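The Lunch Container Earns Its Place

At Boredden, a design office of 60 employees, the midday meal has become a subject of formal policy. Under guidelines adopted in December, staff are asked to bring food in lidded containers and to clear shared tables by 2:00 p.m.

Mebrat Hailu, the office manager, drafted the guidelines after a review of the shared kitchen. Her preference is for clear-walled boxes with latching lids, which allow the owner to identify the contents without opening them.
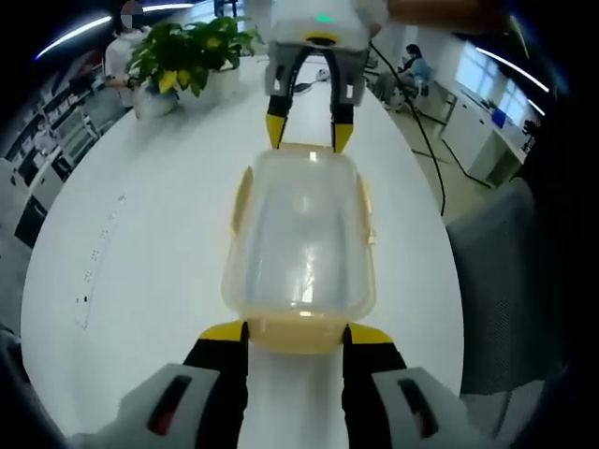 The guidelines also address storage. Lids are to be kept with their containers, and each employee is allotted one shelf space, labeled by name. Unclaimed items are removed on Friday afternoon. During the first month, 16 lids without a matching base were collected.

Krum Mujić, who supervises purchasing, has asked that replacements be ordered in a single size. "A box that stacks with its neighbor takes up very little room," he said. The first order was for 85 containers.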